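3.2 Collection Station and Student Operators

The Lirkisus project was carried out as a one-semester laboratory course in which students recorded demonstrations, trained a policy on them, and ran that policy on a fixed-base arm. This section covers the recording half of the course. Training and evaluation are described in Section 4.

Demonstrations were recorded with a pair of hand-held grippers in place of teleoperation. The choice was made in February, after a trial with a leader-follower setup showed that new students spent most of a lab period learning to avoid joint limits. With hand-held grippers the operator closes the jaws directly and feels the contact through the body of the tool. The cost is that the recorded motion may not be reachable by the arm, and a filtering step is needed before training (Section 3.4).

Each student worked in a pair. One acted as operator and the other as recorder, and the two traded places at the midpoint of the period. The recorder started and stopped each episode, called out the task variant, and marked the episode as keep or discard before the next one began. Johannes Gumede, who wrote the course handout, required that the keep or discard decision be made by the recorder alone. In an earlier pilot operators had tended to keep episodes with long hesitations if the object ended up in the right place.

The station consists of a pale board laid over a wooden table, inside a dark metal support frame, with dark curtains on both sides. Objects are moved between the open board and a shallow wire basket. Figure 3 shows the pick-and-place task with the left gripper carrying a can and the right gripper idle.
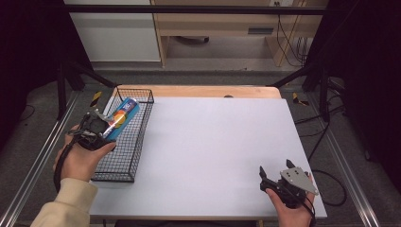

How is an idle gripper handled in the two-arm recordings?

Its pose and jaw opening are logged for the full episode, exactly as for the active gripper, and the policy is trained on both streams. The idle side is never masked or set to a fixed value.

Figure 3. Hand-held grippers in use during the basket task. The can is clamped in the left gripper just above the wire basket; the right gripper is empty.

Logging both streams added little to the storage load and removed a source of error in the first version of the Gornent converter, which dropped any stream with no jaw motion. When a student held one gripper still for a whole episode, the converter wrote a one-arm record into a two-arm set. The loader then failed without a clear message. The current version writes both arms at all times and rejects an episode only if a pose stream has a gap longer than the interpolation window.

The basket task was split into two variants. In the first, the object starts on the board and is placed in the basket. In the second, it starts in the basket and is placed on the board. The second variant proved harder for students to record well. The basket rim limits the approach angle, and an operator who reaches in at a steep tilt can block the view of the jaws from the head camera. The handout was revised to ask for a short pause above the basket before descent. This pause was later visible in the policy's behavior, including in trials where the object was already on the board, and it was removed from the handout for the final set.

Object choice was left to each pair within three limits: the object had to be rigid, it had to fit within the jaw opening, and it could not be transparent. Cylindrical objects raised a question about orientation labels. A can rotated about its long axis looks different to the camera if its printed surface is not uniform, but the grasp is the same. We did not label this rotation. Tilt relative to the board was recovered from the gripper pose at the moment of closure, under the assumption that the object does not slip in the jaws. We did not check this assumption on individual episodes.

A total of 2,861 episodes were recorded over the semester. Of these, 353 were marked as discard by the recorder, and a further 17 were removed by the converter because of gaps in the pose stream. The remaining 2,491 episodes form the set used in Section 4. No episodes were removed by hand after conversion.

Calibration was performed by the first pair in each period, following the Sescombe procedure. The operator touches the tips of both grippers to marked points on a calibration sheet, and the recorder accepts or repeats the measurement. The sheet is removed before recording begins. Pairs later in the same period were told to repeat the procedure only if a gripper had been dropped or a cable had been replaced. Compliance was uneven, and the Monday group repeated it before every pair regardless.

The hand-held tools differ from the arm's own end effector in finger length. A constant offset along the approach axis was applied during conversion. The offset was measured once per tool and stored with the Shabalala configuration files, so that a set recorded with one pair of grippers can be replayed for another without editing the episodes themselves.

Contact: Lirkisus course project, laboratory office | Copyright the authors | Back to top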